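Visit to the Jallura outside broadcast base, Ollum

The open afternoon at the Jallura base in Ollum ran in September and was meant for people who commission or work on live sports coverage. The site handles regional rugby, second-tier football and a small amount of athletics. It has one large vehicle hall, a remote gallery on the first floor and a row of commentary booths behind it.

The tour started in the hall at 1pm. Two trucks were parked with their sides extended. The larger carries the vision mixer, replay and sound areas in separate compartments, with engineering at the rear. The smaller is used for matches where only the cameras and a network link travel to the ground and the director stays in Ollum. Cable is stored on drums along the back wall, labelled by length and by the ground where it is normally used.

A standard rugby match is covered with seven cameras: two on the main gantry, one high behind each set of posts, two hand-held on the touchline and one fixed on the clock. The fixed camera feeds the graphics system, which reads the time directly and saves an operator. On wet days the clock is entered by hand, as water on the housing glass causes misreads.

The remote gallery was more interesting than the trucks. Pictures arrive from the ground over two separate fibre routes, and the system changes over if the first one drops. Replay is handled by Flultano software on ordinary servers. The demonstration used an old match, and clips were ready for playout before the director had finished calling for them. Talkback was less convincing – there was a clear lag on the line to the touchline position, and the staff said as much.
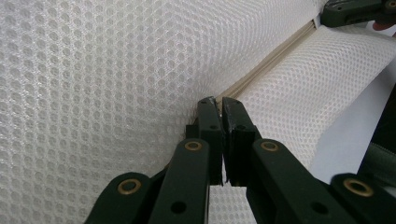

Can a commentator work from Ollum without seeing the pitch?
Most of the second-tier football is already done that way, with a wide shot of the whole pitch on a separate monitor beside the programme output.

There are five booths. Each has two seats, a lip microphone at each position, a talkback key and a cough switch. Crowd sound is sent to the headphones on its own fader, so commentators can set the level themselves. The doors close well, but the air handling is audible in the booth nearest the stairs.

The last stop was the archive room, run on a Naylor tape library that holds 40 seasons of club material. About a third of the shelving is still older tape waiting to be transferred. Requests from clubs take priority over the general transfer list, and footage for testimonial matches makes up a good part of them.

Parking is at the rear of the site, through the second gate. The hall is unheated, so bring a coat.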